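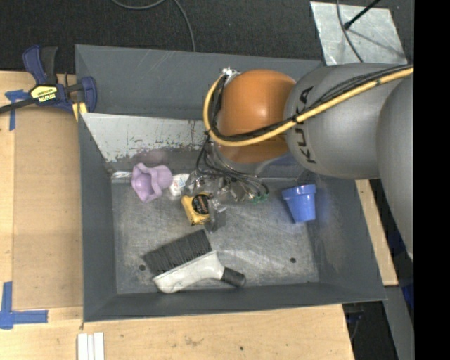 Fig. 1. Gray metal bin on the worktable, with the yellow tape measure and the purple item inside.

Notebook, small-items bench, Tuesday, 14:20

Entry concerns the condition and contents of the gray bin. The bin remains in service. The floor is scuffed and scratched and the sides have gone dull, but no sharp edges were found on inspection by hand. Weight limit stays at 25 kg, as entered in November.

Contents are drawn from the Nommont assortment, list 121. The tape measure has a yellow case and a round black face and is to be kept on the list. Its blade lock was tested before the session and holds. The purple item, hollow with a wavy rim, is entered under 202 with no product name; the label was lost before it reached this bench. D. Moriarty believes it came with the Flarner delivery and will check the packing slip. The small white item with red and bluish print is to be entered separately, once the wording has been copied out in full.

The wooden tabletop should be wiped down before the bin is put back on it — grit under the base marks the surface. Felt pads have been requested from Brumis, order 1642. Until they arrive, colleagues are asked to lift the bin and not slide it.

Open points: packing slip for the purple item; spare tape measure for the drawer; date for the next inspection of the bin, to be agreed with Diarmuid Moriarty.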